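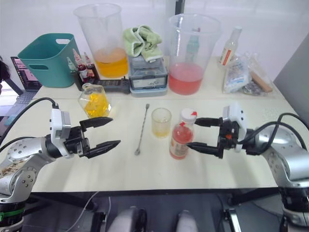
May 27, 2021

A long day, and mostly a good one, though I am writing this with cold tea and my shoes still on. I spent the whole morning on the handover in the planner, the bit where one arm has to stop thinking about its own business and leave room for the other. It has been bothering me since November, if I'm fair to myself, and I kept putting it off in favour of nicer jobs.

Abdelilah came down from Billside on the early train and sat with me while I went through the logs. He is very patient with logs -- far more than I am -- and he spotted that the right arm was planning against an old picture of the table. The state was being refreshed only after the gripper closed, so with its fingers round the red bottle it still believed the bottle was an obstacle, and every path away from it came back as a collision. I must have read that function 100 times! We moved the update so that the bottle becomes part of the arm as soon as the grasp is confirmed, and then we ran the recorded set again, all 381 of them. Failures dropped to 12, which I have written on the back of my hand for some reason.

The 12 are nearly all to do with clear things. The little cup is the worst, poor thing, because the depth simply falls through it and the planner decides there is nothing there. The pitchers are a bit kinder, having some colour in them. Abdelilah thinks we should fit the cup from its rim and stop trusting the depth altogether, and I think he's right, but I'd like to sleep on it before I tear up Skotine again. I only got it tidy last week.

I also raised the planner's limit to 2000 samples and it made no difference except to the fan in the laptop, so that goes back down tomorrow.

Must ring Czarnecka about the licence, and send Abdelilah the branch before he asks for it. Soup for supper, then bed.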